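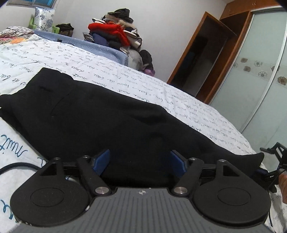 Where should the laundry of a shared residence be folded? In the bedroom, on a made bed, by the person who will wear it.

The Hisdale residence moved its folding tables to the basement in October, and the Sekelside house is expected to follow. We consider this a mistake. A bed offers a wide, clean surface at a comfortable height – and the closet is a few steps away. A dark garment spread over a white printed sheet also shows its seams and any stray thread plainly, so that small repairs are noticed before the item is put away.

The basement room at Hisdale serves 40 residents with 4 tables. Clothing left there is stacked by whoever needs the space next. The tables should remain available to those who prefer them, but house rules should again permit folding upstairs.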